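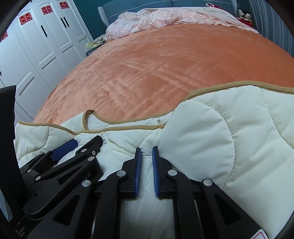
Notebook, November -- Pillatach testnet, fee estimator

Saturday, 9:40 am

Picked up where Jae-hoon left off. The estimator in the Droltedel wallet still overpays when the mempool is thin. He had it reading the last 13 blocks and taking the median fee. I reran his replay script on the same blocks and got the same numbers he did, so the script is fine on my machine now.

Changed the window to 2 blocks to see what would happen. Too jumpy. One exchange sweep moved the suggested fee to three times what it should have been, and it stayed there until the sweep dropped out of the window. Put it back to 13.

11:15

Sent 1,000 small transfers from the Lastesville node to the Alhassan node, all at the suggested fee. All confirmed. No stuck ones, but the last part of the batch took longer than the first. Looks like the node was rebroadcasting in order instead of by fee. Need to check the queue settings before blaming the estimator.

Sointu Pitkänen asked for the raw log. Copied it to the shared folder under her name. She wants to compare it with the mainnet fees from the week altcoin volume picked up.

2:30 pm

Queue setting was the problem. The Lastesville config was an old one with priority sorting turned off -- my fault, I copied it over when I rebuilt the node. Turned sorting on, restarted, let it sync.

Second batch, 3,000 transfers this time. Times are flat from start to end. Suggested fee still a bit high in the quiet stretch after the batch cleared. It comes down slowly as the busy blocks age out, so the median is doing what we told it to do. Might try weighting newer blocks more heavily and leaving the window alone.

To do:
Weighted median, replay on Jae-hoon's blocks first
Delete the old config so it doesn't get copied again
Ask Jae-hoon Ban why he skips empty blocks in the count
Faucet on Pillatach is low, request more test coins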